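Reading Group on Everyday Objects: Spring Program

The Arboleda Institute for Social Research will open its spring reading group on Tue 7 February. The group is devoted to the sociology of household things and to the question of how ordinary objects acquire social meaning. It is open to graduate students, teaching staff and members of the public who have registered with the Institute library.

The program follows from last year's workshop at Plukham, where several papers argued that studies of consumption pay too much attention to the moment of purchase. Objects stay in homes for years. They are lent, repaired, put away and passed on, and their standing in the household changes with each of these acts. The reading group will take up this later life of things, with particular attention to shared housing and to families living across more than one address. 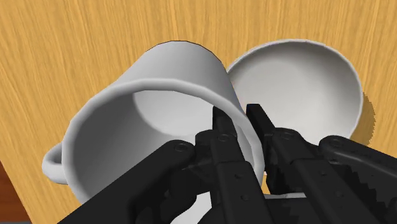

Sessions will be held every second week in the Lonska Room and will last until the end of April. Each session will treat one text of no more than 30 pages. Participants are expected to have read the text in advance and to bring one written question. Copies may be collected from the library desk or requested by mail.

The opening session considers the idea of the household inventory as a research method. Inventories have long been used by historians, but sociologists have been slower to adopt them, in part from a concern that a list of possessions says little about use. The assigned chapter answers this concern by pairing each inventory with an interview. Later sessions will address gifts, storage and the division of domestic work.

Places are limited to 20. Members of the Plindach doctoral network will be given priority until registration opens to the public. Participants who wish to receive course credit must attend at least four sessions and submit an essay of 1,000 words on a topic agreed with the convenors.

Registration forms are available at the library desk. The Lonska Room is on the ground floor and has step-free access from the courtyard entrance.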